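Tips > Kitchen > Boards & Worktops

Recipes Cleaning Storage Ask Us

Looking after a bamboo board

I've had a soft spot for bamboo boards ever since Hanna Wieczorek gave me one when I moved to Larnwood, and I've ruined two since then (dishwasher, both times!). So now I do it all by hand and it takes three minutes.

Sprinkle coarse salt over the board, cut a lemon in half and rub with the cut side, following the grain. Squeeze a bit as you go so the salt turns to a paste. I do mine on a big sheet of brown paper - it catches the drips and you just bundle it up afterwards.

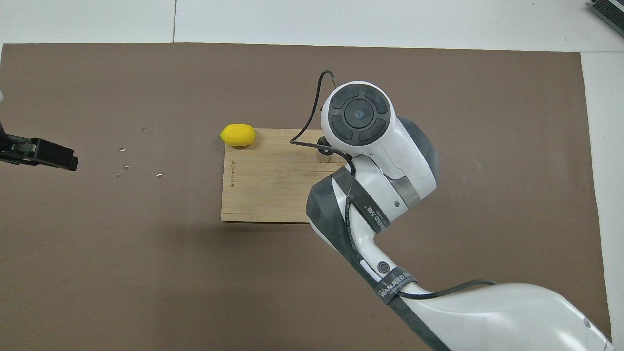 Leave the paste on for five minutes, longer if you've been chopping onions, then wipe it off with a damp cloth and stand the board on its edge overnight. Don't lay it flat while it's damp or it'll warp, and then it rocks every time you slice a carrot.

Once a month I rub in a little food-safe mineral oil, lengthways, and buff it with an old tea towel. Go easy near any engraved lettering, the oil sits in the grooves and goes sticky. A dry toothbrush gets it out!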